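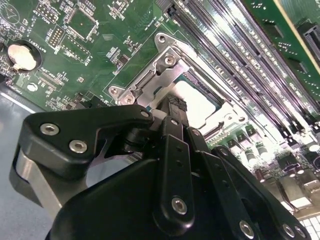
# Electronics drop-off: common questions

Last updated 13/09/2022

**Where do I bring things?**

The Druddale depot, on the far side of the Tradville road. Drive past the green waste bays and follow the yellow signs to Gate 2. The gate by the weighbridge is for trucks only.

**Do I need to live in Druddale?**

You need an address in Druddale or Tradville. Bring a utility bill or a driver's license. Residents of Botora have their own site and will be sent there.

**What do you take?**

Desktop computers, laptops, monitors, printers, phones, cables, keyboards, routers and loose circuit boards. Televisions are fine if one person can lift them. We don't take refrigerators, air conditioners, smoke alarms or anything with fuel in it.

**Does it cost anything?**

Household items are free. Businesses pay by weight and need an account first. Ask for form 754 at the office or by mail.

**Can I leave the batteries in?**

Take them out if they come out without tools. Put tape over the terminals and hand them over separately. If a battery is swollen, leave it where it is and tell the attendant before you unload.

**What about my files?**

Erase them before you come. Drives are shredded by our contractor, Tsoukalas, but they can sit in a locked cage for up to two weeks first. If you want to keep a drive, remove it at home. Staff can't open machines for you at the gate.

**Can I get a certificate of destruction?**

Yes, for drives only. Write the serial numbers down and give us the list with the drives. Certificates go out by mail.

**I dropped something off by mistake. Can I have it back?**

Call the same day. Once a cage has been sealed we can't open it.

**Can I take parts from the bins?**

No. Working equipment is sold at the reuse shop, which reopens in February.

**Is there a limit per visit?**

One carload. For a larger load, up to 800 pounds, book a time with Margaux Texier at the depot office. Anything over that has to go through a business account, even if it came from a house.

**Can someone else bring my things?**

Yes, with a signed note and a copy of your bill.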